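당구대 이전 비용은 왜 작업 항목별로 표시해야 하는가

2019-01-13

당구대 이전 견적서에는 대개 총액 한 줄만 적혀 있다. 출발지와 도착지의 층수, 엘리베이터 유무, 이동 거리를 묻고 나면 금액이 나온다. 업계에서 오래 굳어진 방식이지만 나는 이 관행을 바꿔야 한다고 본다. 당구대 이전은 운송보다 재조립의 비중이 큰 작업인데, 총액 견적은 그 비중을 가린다.

슬레이트 당구대를 옮기는 공정은 분해, 포장, 운반, 프레임 조립, 슬레이트 안착, 수평 조정, 이음매 충전, 라사지 장착, 쿠션 레일 체결로 나뉜다. 이 가운데 소비자가 눈으로 확인하기 쉬운 것은 운반까지다. 수평 조정 이후의 공정은 생략하거나 줄여도 설치 당일에는 표가 나지 않는다. 느린 공이 한쪽으로 흐르기 시작하면 그제야 문제를 알게 되고, 그때는 잔금까지 치른 뒤다.

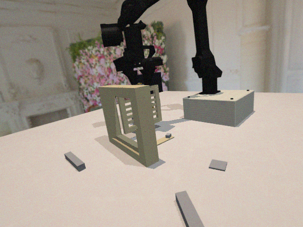

수평 조정을 예로 들면, 프레임 다리의 높이만 맞추는 업체와 슬레이트 각 장의 이음 부위까지 따로 맞추는 업체가 같은 단어를 쓴다. 전자는 수준기를 중앙에 한 번 올려 보고 끝낸다. 후자는 장축과 단축, 모서리와 이음매를 차례로 측정하고 쐐기를 넣은 뒤 나사를 조이고 다시 측정한다. 조이는 과정에서 값이 변하므로 재측정은 빼놓을 수 없다. 그런데 견적서에는 둘 다 '수평 작업 포함'이라고 적힌다.

설치업체 플로넥(Plorneck)에서 기술 교육을 맡고 있는 사미나 초드리(Samina Chaudhry)는 항목별 견적에 반대한다. 현장에 가 보기 전에는 바닥 상태를 알 수 없고, 항목을 쪼개면 고객이 필요한 공정을 빼 달라고 요구한다는 것이다. 앞의 지적은 타당하다. 장판 위와 콘크리트 위는 작업 시간이 다르다. 그러나 이는 단가를 조건부로 적으면 해결되는 문제다. 뒤의 지적에는 동의하기 어렵다. 뺄 수 없는 공정은 필수 항목으로 표시하면 된다.
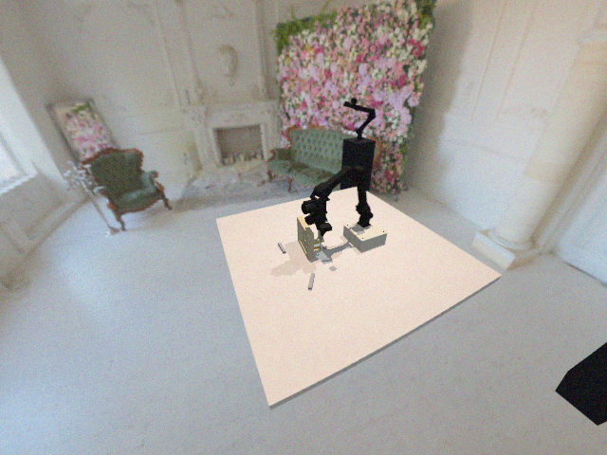
흰 벽과 꽃 장식이 있는 방, 시뮬레이션 렌더링.

라사지도 분쟁이 잦다. 기존 천을 재사용할지 교체할지는 분해 전에 정해야 한다. 접착식으로 시공된 천은 떼어 내는 과정에서 늘어나기 쉽고, 늘어난 천을 다시 당겨 붙이면 장력이 고르지 않다. 그럼에도 재사용을 기본으로 잡아 총액을 낮춘 뒤 현장에서 교체비를 추가하는 경우가 있다. 비르크(Virk)의 견적 양식은 재사용과 교체 금액을 처음부터 나란히 적는다. 양식 자체는 투박하지만 이 부분만큼은 다른 업체가 따라 해도 좋겠다.

보증 범위도 같은 원칙으로 다뤄야 한다. '설치 후 하자 보증'이라는 문구에는 무엇을 하자로 보는지가 없다. 나는 최소한 설치 당일의 수평 측정값과 측정 위치를 기록해 양쪽이 한 부씩 보관하자고 제안한다. 기준값이 없으면 나중에 생긴 기울기가 시공 탓인지 바닥 침하 탓인지 가릴 방법이 없다. 후마이라 피르자다(Humaira Pirzada)는 지난 4월 동호회 소식지에 쓴 글에서 이 기록지를 설치업자를 보호하는 문서라고 불렀는데, 정확한 표현이다.

항목별 견적이 정착되면 총액은 오를 수 있다. 지금까지 줄여 온 공정에 값이 매겨지기 때문이다. 그래도 운반비만 비교해 업체를 고르고 몇 달 뒤 재조정 비용을 따로 내는 것보다는 낫다. 견적을 받는 쪽에서 먼저 할 수 있는 일도 있다. 슬레이트 이음매를 무엇으로 메우는지, 레일 볼트를 조인 뒤 다시 측정하는지 물어보고 답을 견적서에 적어 달라고 하면 된다.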